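Midametti Community > Wrestling > Live shows and tickets

Is ringside worth it for a first live wrestling show?

Posted by kneepad_keith
Friday, May 24, 2024

I've watched wrestling on television since I was at school but have never been to a show. There is one coming to the Keston Hall in November and I want to take my daughter, who is nine. She follows the women's division much more closely than I do and already has a list of who she hopes will be on the card.

The hall holds 3,000 for wrestling according to the venue page. Ringside is £70 a seat. The raised seats along the side are a good deal cheaper and the balcony is cheaper again. I can manage two ringside seats if it makes a real difference, but I don't want to pay that and have her looking at the back of somebody's jacket for three hours.

I would also like to know:

Do the matches that get announced usually happen?
Is it too loud for a nine-year-old?
Can you take a sign in?
Is the meet and greet worth adding? It is sold separately and the page doesn't say who will be there.

I have looked at the seating plan but it only shows blocks, with no heights or distances.

3 replies

Sollon_Stretch

I've been going to shows at Keston for years and have sat in most parts of it.

Ringside is on the flat floor. The front row is excellent. The second row is fine if the people in front stay sitting down, and they don't. From the third row back a child will miss a lot, especially anything that happens on the mat. When there is a near fall everybody stands up, and when the fight goes outside the ring everybody stands up and leans. If the booking page won't let you pick the front row, don't buy ringside for a nine-year-old.

The raised side seats are what I would go for. The rows step up properly and you look down into the ring a little, so you can see holds and pins clearly. Try for the lower half of the block. You also get a good view of the entrance ramp from the left side as you face the stage. On the right side the lighting rig gets in the way of the screen, although you can still see the ring.

The balcony is all right for adults. It is a long way up and the rail is at an awkward height for children.

As for the card, treat it as a guide. Names get changed for injuries and travel, and the small print on the ticket will say so. I have been to shows where the main event was changed on the day. At the last one I went to, everything ran as printed except for one tag match. I wouldn't promise your daughter any one wrestler until the week of the show, and even then I'd be careful.

Signs are allowed if they are card or paper with no stick. Keep it to a size she can hold in front of her chest. Stewards will ask you to put it down if it blocks the people behind, and they will take it if there is swearing on it.

The noise depends on where you are. The worst of it is near the ramp, where the speakers are and where any pyro goes off. Take ear defenders. She can take them off between matches.
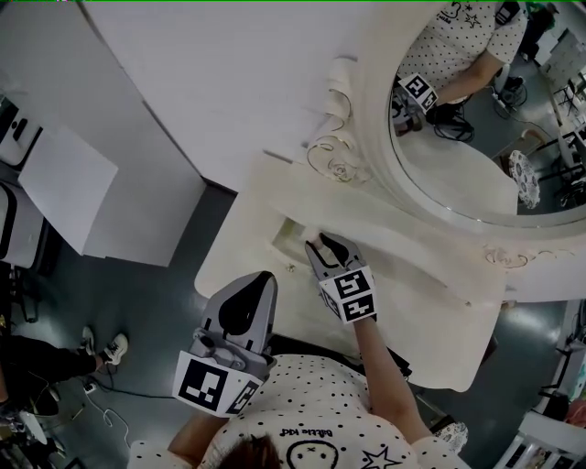 Meet and greet

Leave this until they say who is doing it. They normally put the names up a few weeks ahead and there are still places left at that point. It takes place before the doors open, so you would need to be there early, and then you have a long wait until the first match. There isn't much to do inside apart from the merchandise stand and a snack bar. You get a photo and a signature on one item. Bring your own pen if she wants it signed in a colour.

suplexcity_gran

Front row or don't bother. I took my grandson and we were in row four, he stood on his chair and got told off. Side seats next time for us.

Get your merch before the show starts, the small sizes go first.

ChristodoulouFan300

I agree with most of the first reply, but the ramp isn't always on the same side. For the touring shows they sometimes turn the ring layout round and the plan on the website doesn't get updated. Ring the box office and ask them which way it is set up for your date. They told me straight away when I asked.

Also check whether it is being filmed. For a filmed show they close the seats behind the hard camera and move people, and it can finish a lot later because of the breaks. A non-televised show usually moves quicker and the wrestlers spend more time playing to the crowd, so it can be better for kids.

I paid for ringside once at a smaller hall that only held 1,000 and it was very good, because there were only two rows. It is a different thing at Keston.

Parking: the one next to the hall fills up early and is slow to get out of. We use the Sollon Road car park and walk back.

kneepad_keith

Thanks all. I rang and they said the ramp is on the left for this one and it isn't being filmed. I've booked two in the side block, third row up. I'll wait for the names before doing anything about the meet and greet.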